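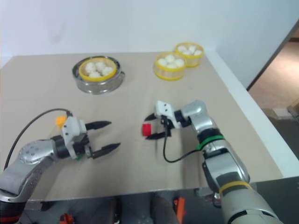
Mercredi 4 juillet 2018

Repris ce matin la question que Rocío Gallegos me pose depuis le début de l'été : est-ce qu'une machine peut tenir un coin de cuisine, oui ou non. J'ai répondu « pas encore » et elle n'a pas aimé. Pourtant les petits pains blancs étaient là, en tas dans les paniers vapeur à bord jaune, deux paniers au fond à droite et le troisième posé dans le saladier en verre, et la pince de droite tenait un petit cylindre rouge. Un bloc rigide, ça se saisit bien. Un petit pain, c'est autre chose, ça s'écrase, ça colle au voisin, et il faut le prendre dans un tas où tout se ressemble.

Relu mes notes de la semaine après le café. Chez Furkard ils ont compté 311 prises réussies sur 511 avec des objets mous. Leur commercial présente ça comme un bon résultat. Dans une cuisine, quelqu'un qui laisserait tomber deux petits pains sur cinq ne finirait pas la journée. Je l'ai écrit dans la marge et je le laisserai dans l'article, un peu adouci.

Rocío dit que je compare mal. Selon elle, il faut regarder les tâches une par une : débarrasser un plateau, oui, bientôt ; remplir un panier, peut-être ; plier un torchon, non. Elle a sans doute raison pour le plateau. Chez Ashour, à l'atelier, la machine range des boîtes toute la journée et on ne la regarde plus. Mais les boîtes arrivent toutes dans le même sens – je lui ai fait remarquer, elle a haussé les épaules.

Déjeuner vite, une salade. L'après-midi, téléphone avec Veltach pour le prix de l'abonnement d'entretien : environ 1 150 euros par mois, déplacement non compris. À ce tarif, une petite cantine garde ses deux employés à mi-temps et achète un meilleur lave-vaisselle. Demandé un devis écrit, on me l'a promis pour lundi.

Rentré à sept heures. Vaisselle de la veille encore dans l'évier, je l'ai faite à la main, vingt minutes. Il reste le paragraphe sur les doigts des pinces à reprendre, et rappeler Flirmont demain avant dix heures.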